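**Serkwood opens second coating line at Mivotport works**

MIVOTPORT, February – Serkwood, the maker of water-based coatings for timber and joinery, has started production on a second mixing and filling line at its Mivotport works. The line raises the site's capacity for exterior primers and topcoats and allows small colour batches to be made without stopping the main line.

The new equipment occupies the former pallet store on the north side of the works. It consists of a 200-litre mixing vessel, a closed transfer system and a filling station for tins of 2 and 3 litres. Larger containers will continue to be filled on the existing line, which is unchanged.

Colour batches were previously scheduled at the end of each production run, when the main vessel had been washed out. Trade customers ordering a non-standard shade could wait several weeks for a slot. With the second line in service, Serkwood will dispatch confirmed colour orders within 96 hours of approval of the sample panel. The figure applies to orders for mainland delivery and excludes public holidays.

"The main line was designed for long runs of white and off-white, and it does that well," said Jui-lin Fung, head of production at Serkwood. "Short runs were taking up a large share of our cleaning time. Moving them to a smaller vessel shortens the wash and cuts the amount of rinse water we have to treat."

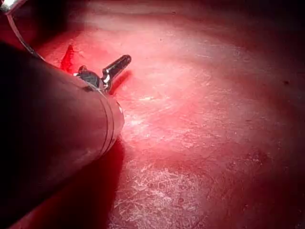
## Onska range moves first

The first products to be made on the line belong to the Onska range of exterior joinery paints, used on windows, doors and cladding. Onska Primer and Onska Satin are already in production. Onska Matt will follow once its revised thickener has passed storage testing.

Formulations have not changed as a result of the move. Product codes, safety data sheets and application instructions remain valid, and stock held by merchants may be used alongside stock from the new line. As with any tinted coating, Serkwood advises customers to use tins from a single batch on any one elevation, or to mix batches before starting work.

## Samples and ordering

Sample panels will be prepared on primed softwood as standard. Customers working with hardwood or modified timber should send offcuts with the order form, as the colour and grain of the substrate can affect the finished shade. Each panel is marked with the batch recipe and kept at Mivotport for comparison with later orders.

The minimum quantity for a non-standard shade has been reduced to a single case. Orders may be placed through existing merchant accounts or directly with the Serkwood trade desk. Prices for standard shades are not affected.

Installation of the line was managed by the engineering contractor Cheng. Work on the drainage and ventilation of the building was completed before the equipment was delivered.

**About Serkwood**

Serkwood makes primers, stains and topcoats for exterior and interior timber. Its products are sold through builders' merchants and supplied directly to joinery manufacturers.

**Press contact**

Serkwood Press Office, Mivotport works. Technical data sheets for the Onska range are available on request.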